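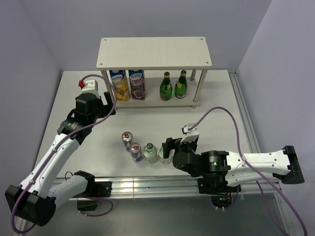 置物架下层:果汁纸盒与绿色玻璃瓶

工单主题:Marimwood 长者社区入住申请年龄核验异常
受理部门:Grerkura 物业管理公司 住户系统支持组
提交人:Naveed Mirani(Marimwood 租务办公室)
处理人:Sohail Lodhi
优先级:高
状态:已解决,待月度复核

一、问题描述

租务办公室于上午 9:20 提交本工单。Marimwood 社区为年龄限制型住宅,按照社区章程,每户至少应有一名常住成员年满 55 周岁,其余常住成员不得低于章程规定的最低年龄。住户系统在申请提交环节对上述条件进行自动核验,核验通过后方可进入资格审查及签约流程。

自 12 月系统更新以来,部分符合条件的申请被系统判定为“年龄条件不符”,并自动向申请人发出退件通知。租务办公室收到申请人来电后逐一核对,确认目前共有 17 份申请受到影响。其中多数为夫妻共同申请,主申请人未满 55 周岁,而配偶已达到年龄要求。

另有个别申请人反映,退件后预付的 800 元申请保证金仍显示为“已扣缴”,未转入退还流程。

二、影响范围

1. 受影响模块:在线申请、年龄核验、自动通知、保证金状态。
2. 未受影响模块:现有住户档案、租金账单、维修报修、访客登记。
3. 受影响社区:Marimwood。经查,Michalík 楼宇组团使用独立的核验规则,未发现同类情况。

三、处理记录

9:45 支持组受理工单,确认优先级为高。请租务办公室暂停对受影响申请的人工退件操作,并保留全部来电记录。

10:10 调取受影响申请的核验日志。日志显示,系统仅读取主申请人的出生日期,共同申请人的出生日期字段返回空值。申请表原件中该字段均已填写完整,可排除申请人漏填。

10:40 在测试环境中使用相同条件提交共同申请,问题可以重现。将主申请人与共同申请人对调后再次提交,核验通过。

11:15 比对更新前后的字段映射表。更新后的表单将“共同申请人出生日期”改存至家庭成员子表,核验规则仍指向原字段。初步认定此为故障原因。

11:30 联系表单服务供应商 Brilico,提交日志及重现步骤,请其确认字段调整情况。

13:05 Brilico 回复,确认该字段位置已在更新中变更,变更说明列于发布文件附录。经核对,我方上线检查清单未包含该附录内容。

13:40 租务办公室来函询问,可否由工作人员手动对调主申请人与共同申请人,以便申请尽快通过。支持组答复:不予采用。主申请人身份涉及租约签署、保证金退还账户及紧急联系人设置,未经申请人书面同意不得变更。

14:20 完成核验规则修改,改为读取家庭成员子表中全部常住成员的出生日期。同步增加空值判断,凡出生日期缺失的申请,一律转入人工审核队列,不再自动退件。

15:00 在测试环境中完成验证,覆盖单人申请、夫妻共同申请、与成年子女共同申请、出生日期缺失等情形,结果均符合章程规定。

15:35 经租务办公室书面确认,修改内容部署至正式环境。

16:10 对系统内 3,947 条申请及住户记录执行只读比对,除已登记的申请外,未发现其他误判记录。

四、保证金状态问题

经查,保证金状态异常与年龄核验故障并非同一原因。自动退件触发后,退还指令须由租务办公室在后台确认,而待确认事项未出现在值班人员的任务列表中。支持组已恢复该列表的显示权限。

鉴于受影响申请将恢复审查,保证金原则上予以保留,不作退还。申请人如不愿继续申请,可向租务办公室提出书面撤回,保证金按原支付渠道全额退回。

一名申请人在收到退件通知后重新提交申请,并选择了面积较大的户型,系统据此生成了 2,250 元的预订款账单。该账单已冻结,待租务办公室与申请人确认最终户型后再行处理。在此期间不计收滞纳金。

五、后续事项

1. 租务办公室应向全部受影响申请人发出更正通知,说明原退件通知作废,申请排序按首次提交时间恢复。通知文本由 Naveed Mirani 审定。
2. 对电话沟通不便或不使用电子邮件的申请人,更正通知应同时以信函寄送。
3. 支持组将供应商发布文件附录纳入上线检查清单,由 Sohail Lodhi 负责修订。
4. 涉及入住资格判定的规则如需调整,上线前应由租务办公室参与测试并签字确认。
5. Brilico 后续如变更字段位置,应在发布前单独书面告知我方。

六、提交人反馈

16:50 Naveed Mirani 回复:已抽查恢复后的申请,核验结果正确,候补名单排序与首次提交时间一致。两位申请人的看房预约因退件被取消,现已重新安排。更正通知将于次日上午发出。同意将工单转为已解决状态。

17:05 支持组备注:工单状态已更新。核验日志保留至月度复核完成。如租务办公室在复核前再次收到同类来电,请在本工单项下追加说明,无须另行提交。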